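Grulis Review > Opinion > At home

Search articles, authors Go

The case for a small lamp

By Szu-yu Chien
12th April

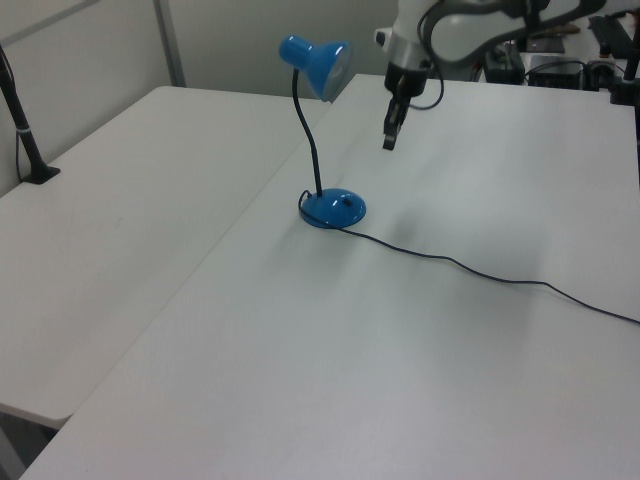 One switch, one bulb

My first desk lamp had a metal shade, a bendy neck and a switch on the base. I had it through two flats and a job I didn't much like, and when the neck went slack I replaced it with something cleverer. The clever one had a touch panel and 7 brightness settings. I used two of them. To get from the low one to the high one I had to tap through the rest, usually with wet hands or a pen between my teeth.

I have gone back to the plain kind, and I think more people should.

A gooseneck lamp does one job. You take hold of the shade and point it where you want the light. There is no joint to tighten and no arm swinging out over your neighbour's papers. A cone shade keeps the bulb out of your eyes if you tilt it properly. The switch on the base can be found in the dark by feel. All of this was settled a long time ago and I can't see what the newer lamps have added.

My friend Eskil Amundsen disagrees. He has a long-armed Öberg clamped to the edge of his desk, and he says that a lamp with a base wastes table. He has a point if the table is small. His is 122 cm wide and most of it is taken up by a keyboard and a printer. But a clamp wants a decent edge to hold on to, and it stays where it is put. I move my lamp several times a day, from the desk to the sewing, and in the evening to the shelf by the bed.

The cord

The fair complaint against table lamps is the cord. It never lies straight. It wanders over the desk and finds its way under whatever you are writing on. People spend a lot on clips, sleeves and trays to hide it, and then can't move the lamp.

I leave mine loose. I run it off the side I don't write on and keep the slack on the table, away from the chair legs. It looks untidy and I have stopped minding. A cord with some slack in it means the lamp can be dragged nearer when the print is small.

Colour

Most lamps sold for desks now are black, white or grey. I would ask for a proper colour. Blue is good, and so is red. Desks are pale more often than not, walls too, and a lamp is small enough that a strong colour won't take over the room. In the Pravurness catalogue last June there were 196 lamps, and I had to go a long way through it to find a yellow one.

A shiny finish shows fingerprints, particularly on the shade, where you take hold of it. Wipe it with a dry cloth when the lamp is off and cool. Mine gets done when I do the windows.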